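Section 4. Fitting the jaws and checking the hand-held gripper

The steps in this section apply to the Flerham hand-held gripper, built either at home from the printed parts or in the Jimthorpe shared workshop. Finish Section 3 (finger mounts and trigger linkage) before you begin. If your trigger still binds, go back to step 3.6.

You will need:
Jaw pair, black, with tips fitted
Hex key, 2 mm
Feeler gauge or a strip of copier paper
Lens cloth
A flat table, light in color if you have one
USB cable, at least 300 mm longer than your reach across the table

4.1 Fitting the jaws

1. Unplug the camera cable. Leave the camera on its mount.
2. Hold the trigger fully open and slide the left jaw onto its post until it stops.
3. Start the jaw screw by hand, then turn it with the hex key until it just seats. Do not tighten it yet.
4. Repeat for the right jaw.
5. Release the trigger slowly. The tips should meet along their full width.
6. Tighten both screws a quarter turn at a time, going back and forth between them.

CAUTION: The posts are printed and will strip if you force the screws. Parts from the first Tiêu batch are softer than the later ones – stop as soon as the screw resists.

Note: A small gap at the base of the closed jaws is normal. A gap at the tips is not. If you see light between the tips, loosen both screws and start again from step 5.

4.2 Checking alignment over the table

Do this check with the gripper in your hand, the way you will hold it when recording. A gripper clamped in a vise will often pass and then drift once your wrist is carrying the weight.

1. Plug in the camera cable and open the Hesov viewer. Wait for the live picture.
2. Clear the part of the table you will be working over. Tools and spare parts can stay beyond the rim.
3. Bring the closed tips to just above the surface, pointing away from you.
4. Look at the seam between the jaws in the live picture. It should run up the center.
5. If the seam leans to one side, loosen the camera mount, turn it until the seam is upright, and tighten it again.

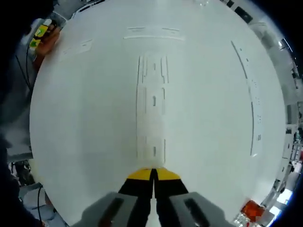

6. Open and close the jaws ten times at a steady pace. Both should travel the same distance and stop together.
7. Close the jaws on the strip of paper and pull gently. It should drag evenly across the whole width of the tips.

The lens is a wide one and straight edges near the outside of the picture will look curved. This is not a fault and there is no setting for it in the viewer. Judge alignment only by what you see near the center.

If the picture is soft everywhere, clean the lens with the cloth before you touch the focus ring. The ring is set with a drop of glue at assembly, and a unit that has been twisted loose has to be focused again as described in Section 6.

4.3 Cables and helpers

Route the camera cable back along the handle and down off the table. Keep it out from in front of the fingers. On the Jimthorpe bench, the clip on the table leg will hold it.

When a second person is passing or holding parts, agree on which side of the table they will use before you start recording. Keep fingers clear of the jaws whenever the trigger is being worked.

4.4 Recording the result

Write the date and the unit number on the build card, along with the jaw opening in millimeters. Most units open to around 124 mm. If yours is well short of that, check for a stray bit of support material in the linkage slot.

Go on to Section 5, Calibrating the jaw opening in the viewer.

Revised April 2024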